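4.2 Cushions, Pillows, and the Made Bed

We went into this part of the study expecting the bed to be the dull end of the home. People talk easily about their kitchens and their sofas, and the early pilot talks in Jomulbridge gave us very little about bedrooms at all. Once we began asking about pillows and cushions by name, the interviews ran long, and several households sent us extra notes afterward. It is some of the richest material we have!

Of the 80 households that completed the diary, 50 kept at least one cushion on the bed that was never slept on. We call these "day pieces," a term we borrowed from a retired seamstress in Pirihi who used it without a second thought. Day pieces come off at night and go back in the morning, and they carry most of the decorative work of the room. Sleeping pillows, by contrast, were often chosen for feel alone and then hidden under a cover that matched something else.

Pattern was where households differed most. In Jomulbridge the common approach was to keep the large surfaces plain (duvet, headboard, curtains) and let the pillows carry the pattern. In Pirihi it tended to run the other way, with a busy quilt and plain pillows. Mixed sets were common in both towns, and people took real pleasure in them. Figure 3 gives a sense of the first approach, with patterned pillows and plain light gray cushions on a dark gray duvet.

Figure 3. Patterned pillows and plain cushions on a dark gray duvet.
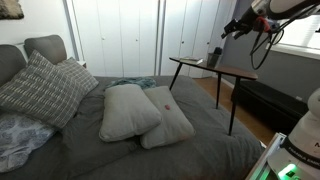 The diaries also let us look at timing. Each household wrote down when the bed was made and who made it, and 40 of them kept this up for the full 7 days. Most beds were made before nine in the morning, but a steady minority were made in the late afternoon, shortly before someone was due home. One diary keeper wrote, "It's for the person who comes through the door." We heard versions of this many times, mainly from couples who worked different shifts. Earlier accounts of bed making treat it as a morning chore, and our afternoon group does not fit that picture at all well.

We were also struck by how loosely people used the word "made." For some, a bed was made when the duvet had been pulled up, folds and all. Others counted it as made only after every day piece was back in its place, and a few had drawn small sketches in the diary to show us the correct order - largest at the back, smallest in front, and the one with the zipper facing down. Two coders, Kasun Majumder and Abimbola Tijani, sorted the entries separately and then met to settle the ones they had placed differently. Their disagreements were nearly all over beds with cushions lying flat, which Majumder had first coded as unfinished and Tijani as finished.
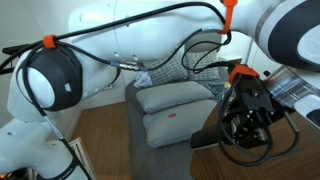 Flat cushions turned out to deserve a code of their own. When we went back to the people who had written about them, they described laying a cushion flat as a way of making the bed look ready to lie on, and propping it up as a way of making it look ready for guests. The same two cushions could do both jobs in one day. Osaze Olaniyan, who ran the return visits in Pirihi, began asking people to show him each version, and those demonstrations shaped the three-level scale used in Section 4.3 (pulled up, dressed, and dressed for company).

Age of the pieces mattered less than we had guessed. Old cushions were moved to the bed from the living room as often as new ones were bought for it, and the covers were swapped far more often than the fillings. We return to covers, and to the washing of them, in Section 4.4.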